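From: Vinh Khổng
To: lab-stores list
Subject: Re: Tube racks, sizes and colours

Solomiia Ivanyshyn wrote:

> Hello all,
>
> We are clearing the shelves over the long bench in the Lenihan
> building and I have ended up with a crate of tube racks that don't
> match. Some take the small tubes, some take the big ones, and a few
> seem to take both. Before I put in an order under stores code 3538,
> does anyone have a view on whether to stick to one type? I would also
> like to know if the colours mean anything. I was told orange was for
> buffers but the Wonik people use it for waste.
>
> Solomiia

Solomiia,

The colours have never meant anything outside each group. We tried to agree on a scheme when we moved over from Drutov and gave up after the second meeting. If you want one, write it on a card and tape it inside the cupboard door, and accept that visitors will ignore it.

On sizes, I would keep the mixed ones. We had single-size racks for years and were always one short of whichever size we needed. The mixed kind take up a bit more bench but you can keep a large tube of stock next to the small ones you are filling from it. Check the fit before you order a lot of them. The last batch we had from Ludance was listed as fitting our large tubes and they sat loose enough to lean over. We sent back 20 and kept the rest for caps.

For cleaning, warm water and ordinary detergent, then upside down on paper overnight. The small holes hold water and it leaves a ring on the bench if you put them back too soon. We don't autoclave ours - a couple went out of shape that way and now rock when you put a tube in.

I have put a note on the stores page under item 3359, which is the orange mixed type. The text is short so I will paste it in to save you logging in.

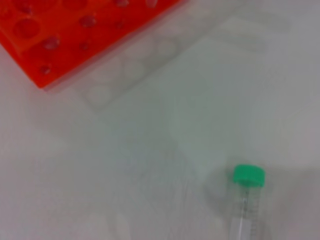 Lenihan building, April 6, 2019

Orange-red plastic rack with a large round hole and smaller ones on the same face. Keep on the white bench, long side to the wall, and leave the front clear for pipetting. Spares are in room 113, second shelf, with the lids. Please don't write on the plastic, use tape. Cracked ones go in the box under the sink and I will take them off the list.

If you have any single-size racks you don't want, I can use them for the teaching lab. Leave them in 113 with my name on - no need to wash them first.

Vinh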